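Workshop and Office

The marker on the bench

Most workrooms own more marker pens than they can use, and a good share of them don't write. Tadhg Heffernan looks at how they work, how they fail and how to keep a small stock of them in order.

The marker pen gets very little attention from the people who buy it. It is ordered by the box, left uncapped on a window ledge, borrowed for a parcel and returned to the wrong jar. When it stops writing it goes back in the jar with the others. I cleared out the pen drawer in our workshop at Ferutley in October and tested everything that came out of it. There were 188 pens, and 70 of them made no usable mark.

Some of those had run out of ink. The larger group still had ink in them, and the fault lay in the tip, the cap or the way the pen had been stored. A few could be brought back with a little patience. The rest could have been saved by better habits earlier on.

How the thing is built

A common felt or fibre-tipped marker has few parts. The barrel is a moulded tube, closed at one end. Inside it sits a reservoir, usually a bundle of polyester fibres wrapped in a thin film, and this holds the ink much as a sponge holds water. The tip, or nib, is a harder piece of bonded fibre whose inner end is pushed into the reservoir. Ink moves from one to the other by capillary action, so the nib must have finer passages than the reservoir behind it. If it did not, the ink would stay where it was.

Another type, the valve marker, carries free liquid and a spring. Pressing the tip opens the valve and floods the nib. Most paint markers are made this way. They need shaking before use and are less forgiving of neglect, as the pigment settles and can block the valve.

The ink itself is a dye or pigment in a carrier. Permanent markers commonly use an alcohol. Whiteboard markers also use alcohol, with a release agent added so that the dried film sits on the board and can be wiped off. Water-based markers dry more slowly and smell of very little. The carrier decides most of what matters in storage: alcohol evaporates quickly, and an alcohol pen left open will fail well before a water-based one.

Reading the barrel

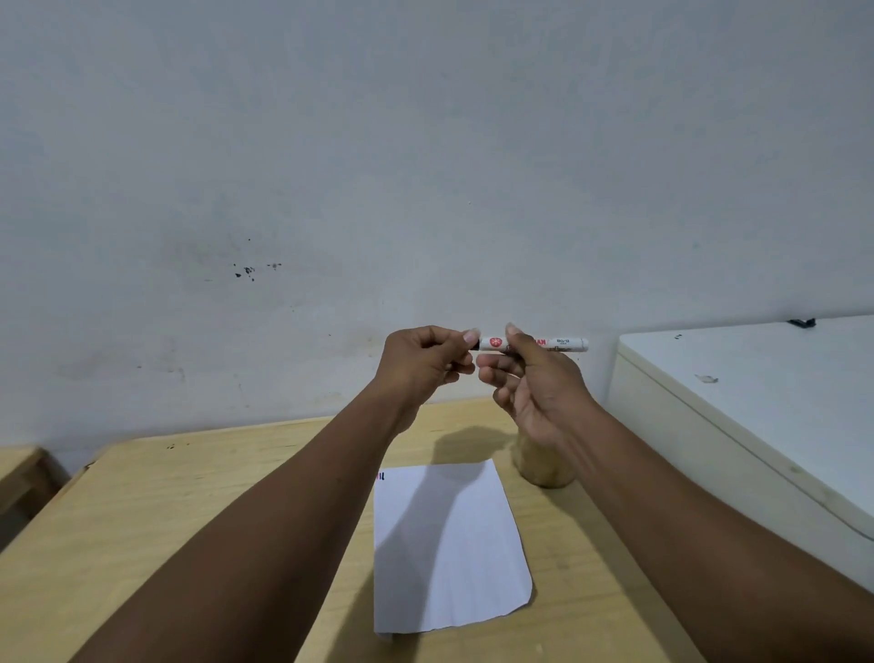
Issue 188 | Page 70

The printing on a marker is worth the few seconds it takes to read. The pen held up over our test table has a white body, with red lettering for the brand and a model code, BG-12. The code is the part to write down. Two pens from one maker can look alike and hold different inks, and a reorder made by colour and shape alone is how a permanent marker ends up in the whiteboard tray.

The small print, where it can still be read, may give the ink type, the line width and a note on storage. Line width is normally stated in millimetres and refers to the fresh tip. A worn bullet tip will draw a wider line than the figure suggests, and a chisel tip will give two widths depending on how it is turned.

It pays to do this when the box arrives. The print is applied to the outside of the barrel, exactly where the thumb goes, and it can rub away while there is still plenty of ink left.

A simple test

A sheet of plain white paper on a flat, hard surface is all the equipment required. Keep the same paper throughout, as absorbent stock will make a poor pen look better than it is.

Make a few short vertical strokes near one corner, lifting the pen between each. Short strokes show how readily the ink starts. Follow them with one long line drawn at normal writing speed, which shows whether the reservoir can keep up. A pen that starts well and then fades is low on ink or partly blocked. A pen that starts badly and then improves has a dry tip and a sound reservoir, and is worth keeping.

Note the code beside the strokes. Katsuhiko Oshima, who runs the sign room at Fletden, keeps his test sheets in a folder and adds a new set of strokes every few months. "You can see a whole batch going off," he told me. "One pen on its own doesn't tell you much. If the full row is getting paler, I change where I'm storing them."

Bringing a dry tip back

Cap the pen firmly and stand it tip down overnight. This alone recovered most of the pens I was able to save. Gravity helps the ink into the nib, and the closed cap lets the vapour inside soften whatever has dried there.

If that fails, an alcohol-based pen can have its tip touched to a pad dampened with isopropyl alcohol, then be blotted and capped for an hour. Keep the pad away from flames and open a window. Water-based pens get the same treatment with clean water. Do not soak either sort. Too much solvent drawn into the reservoir thins the ink, and the line will be grey from then on.

Some bullet nibs can be pulled out with flat tweezers and reversed, giving a fresh end. Check first that the nib is symmetrical. A crushed or splayed tip with no spare end is finished, and so is the pen unless replacement nibs are sold for it.

Storage

Horizontal is the safe position for most markers. It keeps the ink evenly spread through the reservoir, which matters most for pens with a tip at both ends. Whiteboard markers should never be kept tip up for long. Valve markers also do best lying flat.

Heat is the other consideration. A drawer beside a radiator will drive off carrier even through a well-fitted cap. Caps themselves should close with a click that can be felt. Split caps should be thrown away along with any pen that can't be given a sound one, and a cap must go back on its own model, as near fits leak.

Oshima sorts by ink type first and colour second, in shallow trays with the codes facing up. We have copied him, using 3 trays and a small box for pens awaiting the overnight treatment. A pen that has been through the box twice goes in the bin.

Buying less

At Oda, the print shop next door to us, pens are issued 2 at a time and a dead one is handed in for each replacement. It sounds strict, but the drawer there closes. Ours does now too, and I haven't ordered a box since.

Next issue: masking tapes, and what the heat ratings mean.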